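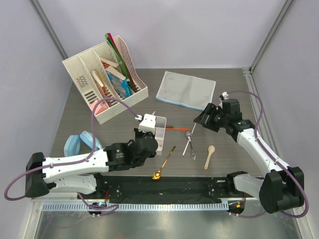 Desk organiser on a dark grey tabletop

Wound Care After Skin Surgery: notes for Session 4
Tundthorpe School of Nursing, module lead Lizeth Castaño

Welcome back! Last time we got as far as closing the wound, and I promised that the next bit would be my favourite. Healing skin is a wonderful thing to study, and once you know what it is up to you will look at every scraped knee differently.

What the skin is doing
In the first few minutes the vessels tighten and a clot forms. Then comes inflammation: redness, warmth, some swelling. Students often mix this up with infection, so go back over the chart from Session 2 before the workshop. New tissue fills in over the following days and weeks, and the scar goes on changing for months -- often a year or more. A scar that looks raised and pink early on may well end up flat and pale, and patients are so glad to hear it.

Closing methods we covered
Stitches, clips, glue and paper strips. Fredy Arboleda asked why facial stitches usually come out sooner than those on the back or leg. Great question! The face has a rich blood supply and heals quickly, and leaving stitches in too long can leave little track marks. Skin on the back is under a lot of pull and needs the support for longer.

Talking to the patient
Use plain words. "Keep it dry until we tell you" beats a page of jargon. Every patient should go home knowing how to look after the dressing, when to come back and who to ring. Ask about smoking, diabetes, blood thinners and steroid tablets, all of which can affect how things go.

Ring the clinic if there is:
spreading redness
pus or a bad smell
fever
pain that gets worse day by day
bleeding that does not stop with firm, steady pressure

Scars that misbehave
A raised scar that stays inside the line of the wound is called hypertrophic. One that grows past it is a keloid (chest, shoulders and earlobes are the usual spots). Silicone gel or sheets can help with both, and we will look at steroid injections next time.

For the workshop
Read the Mokoena ward case and write 200 words on what you would say to the patient before discharge. Jhair Villanueva is running the suturing practice, so bring your own forceps if you have them. Hand in your work by 31 Jul 2026.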